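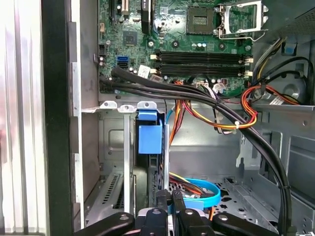

Bruden Business Park Leaseholders' Group
Minutes of the ordinary meeting held Oct 30, 2019, in the upstairs meeting room, Building C

Present: representatives of 13 tenancies, as per the sign-in sheet. The centre manager attended for items 1 to 5.
Apologies: the printer's, the physio, the upholsterer.
Chair: the leaseholder for the joinery. Minutes: the leaseholder for the bookkeeping practice.

1. Minutes of the previous meeting

Accepted with one correction. The previous minutes said the centre manager "would" have the rear boom gate fixed. The centre manager asked that this read "would look into having". The correction was made. It was pointed out from the floor that the gate is still broken under either wording.

2. Matters arising

Boom gate: see above. A quote has been requested. The group asked when it was requested and the centre manager undertook to check.

Visitor parking: signs have gone up on the north side. The bakery reports no difference. The tile showroom reports a slight improvement, mostly on days when the gym is shut.

Lighting on the loading dock stairs: done. Noted with some surprise.

3. E-waste collection – proposal from Wellus

The main item. Wellus has written to the centre offering a park-wide electronics collection: a locked cage at the back of Building C, emptied quarterly, with old computers, monitors, cabling, phones and small appliances taken away for reuse or recycling. The brochure and covering letter had gone out with the agenda. A good number of those present had read them and a few had read the terms as well.

The centre manager spoke in favour. At the moment each tenant sorts out their own electronics, and what that means in practice is that towers and printers turn up beside the general waste skips, where Plastmont won't take them, and then they sit there in the rain. Clearing them is charged back through outgoings. A single cage would put a stop to that, the centre manager believed.

The chair said she was not against it but that the letter made a number of claims and the meeting might as well go through them.

3.1 "Free to tenants"

The letter says the service is free. The terms describe a quarterly site attendance fee payable by the centre. The meeting asked who pays the centre's costs and was told these come out of outgoings. The meeting asked who pays outgoings. The chair asked that the word "free" not be used again in connection with this proposal.

The centre manager said the fee was modest and would be offset by fewer call-outs for dumped items. Asked for the call-out costs for the past financial year, the centre manager did not have them with him. Action below.

3.2 "70 per cent reused"

The brochure says 70 per cent of collected equipment "finds a second life". The IT repair tenancy was asked for a view, being the only people in the room who do this for a living. Their view was that it depends entirely on what is being counted. By weight, a lot of an old desktop is steel case, and if the steel is melted down and somebody calls that a second life then the figure is easy to reach. If it means working computers going to people who use them, they would want to see it. A good part of what comes through their own door is past the point where anyone would thank you for it. Parts are another matter: memory, processors and power supplies do get pulled and used again, and a case with the board still in it is worth more to a repairer than most offices realise.

The florist asked whether that meant tenants were about to pay to give away things that had a value. The IT tenancy said a small value, and only if somebody had the time to strip and test them, and in most cases nobody has.

Agreed to ask Wellus for the basis of the figure, in writing, with a definition of "second life".

3.3 Data

Long discussion. The bookkeeping practice, the migration agent and the dental lab all hold client records and none of them was comfortable with drives sitting in a cage for up to a quarter before anyone collects them. The cage is described as "secure". The sketch supplied shows mesh and a padlock. The dental lab observed that the bike cage is also mesh and a padlock, and reminded the meeting how that went in winter.

Wellus says every drive is erased using a product called Testa and that a certificate is issued. The sample certificate attached to the letter gives a date, a batch number and a logo. It does not list serial numbers. The migration agent said a certificate that doesn't say which drive it is for is a nice piece of paper. The IT tenancy agreed that serial numbers are the least you would expect, and suggested that any tenant with client data take the drives out before anything leaves their premises, whatever is decided about the cage. It takes a screwdriver and a few minutes. They are willing to show people how. Machines can go in the cage without a drive and it makes no difference to the recycler.

The centre manager asked whether this wasn't making heavy weather of it. The migration agent said it was her registration and not his.

3.4 Location

The proposed spot is against the back wall of Building C, next to the substation. The joinery uses that strip for timber deliveries. The chair declared an interest and handed over to the tile showroom for this part.

Alternatives raised were the old smoking shelter (roofed, but visible from the street) and the space beside the grease trap (no one in favour, including the person who raised it). The tile showroom noted that anything without a roof is asking for trouble with electronics, and that the Wellus sketch does not show a roof. The centre manager thought one could be added. At whose cost was not settled.

The chair resumed.

3.5 Contract term

The terms run for three years, rolling over unless notice is given in a two-month window before expiry. The meeting has been here before with the indoor plants. There was no support for a rollover clause of any kind.

3.6 Decision

Moved by the dental lab, seconded by the florist: that the group does not support the proposal in its current form, but would support a single one-off collection day as a trial, on the ordinary commercial terms, with no cage and no ongoing contract, provided the questions at 3.1 to 3.3 are answered first.

The gym spoke against, saying that the group had now talked for most of an hour about a bin, and that a cage with faults was better than printers in a puddle. The chair thanked the gym.

Carried. Gym against. The tile showroom abstained.

4. General waste – Plastmont

Complaints about missed pick-ups have continued. Plastmont's position, as relayed by the centre manager, is that the skips were blocked by parked cars. The bakery starts before dawn and says there were no cars there on the mornings in question, apart from its own van, which is parked at the other end. Plastmont has been asked for the driver logs. It has said it will supply them and has not.

The bakery also asked why lids are left open after emptying, and whether cockatoos could be put down as a contractor or a tenant for the purpose of the cleaning charge. The centre manager took the first part on notice.

It was suggested that the cardboard bin be moved closer to the roller doors. General agreement, subject to fire access.

5. Outgoings statement

The statement was tabled. "Sundry site services" has gone up again and the breakdown requested last time was not attached. The centre manager said it was being prepared by head office. The bookkeeping practice asked for it to be recorded that this was also the answer last time, and it is so recorded.

The centre manager left the meeting at this point.

6. End-of-year barbecue

Some enthusiasm. The butcher will do sausages at cost. The gym offered its car park. The florist asked whether last year's gazebo had been returned to whoever it belonged to. Unclear. It may be behind the hot water units.

7. Other business

The IT tenancy repeated its offer about drives. Bring the machine, or just bring the drive, any weekday after lunch. No charge to leaseholders, though they would rather not get everything in the same week.

The upholsterer had emailed asking that somebody do something about the smell near the east toilets. Referred to the centre manager, who had left.

Actions

Centre manager: call-out costs for dumped electronics, last financial year. Date on which the boom gate quote was requested. Breakdown of sundry site services. Plastmont driver logs. East toilets.
Chair: letter to Wellus setting out the questions on fees, the reuse figure and serial numbers on certificates, and asking for a price for a single collection day.
Tile showroom: measure the smoking shelter, in case it comes up again.
All: please do not leave computers beside the skips in the meantime.

Next meeting to be advised once the room is confirmed. Meeting closed when the cleaner needed the room.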